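Home | Threads | Money | House | About

Shayne Tautahi
Someone at work has gone in on one of those cleaning subscriptions. Lendlow, 12 quid a month, little tablets through the letterbox that you drop in a bottle of tap water. I said I'd try a box before I said anything rude.

Shayne Tautahi
The leaflet says you'll "reset your relationship with your home". I want to get tea off a worktop.
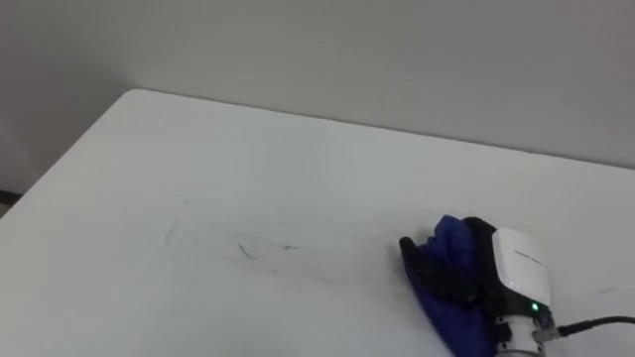
Blue cloth, white table.

Shayne Tautahi
Read the small print first. The trial is 3 tablets. After that it renews by itself, and the cancel page wants you to ring between nine and noon. I've met gyms with better manners.

Shayne Tautahi
As for "up to 25 bottles saved a year" — who is getting through 25 bottles of spray? I bought one in December and it's still going.

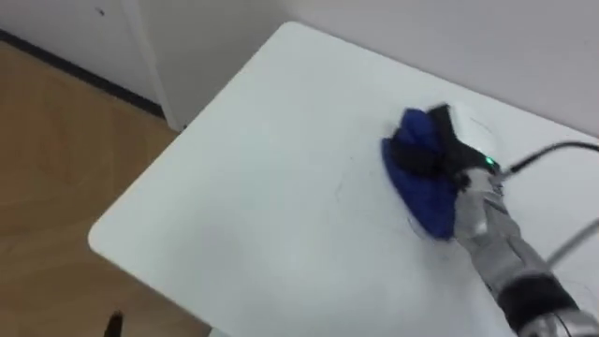 Filed under: HOUSE & HOME

Shayne Tautahi
The smell is called Rorkau Mist. It smells of lemon. Supermarket spray also smells of lemon and doesn't need my date of birth.

Shayne Tautahi
I'll give them the cardboard box, it's a decent box. I'm less sure about posting one to every customer every month and calling that less packaging.
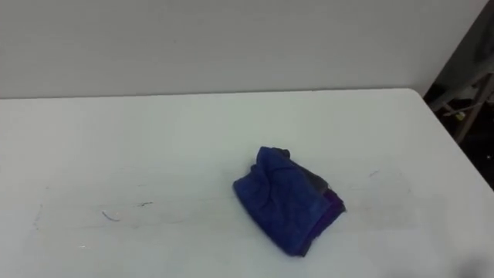

1 min read

Shayne Tautahi
Best result I've had on a kitchen table is still a damp cloth and a drop of washing-up liquid. No app for it, as far as I know.
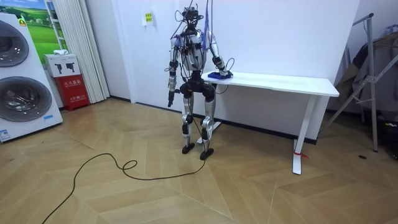

Manaia Hollis: I had Lendlow for 6 months and the tablets were fine, but they kept charging me after I'd cancelled. Check your bank.

Shayne Tautahi
Checking now. Will report back if they pick up the phone.

More threads
Is the Stetora kettle worth descaling?
Bin bags that split, ranked
Meal boxes and the missing onion

Contact | © Shayne Tautahi | Back to top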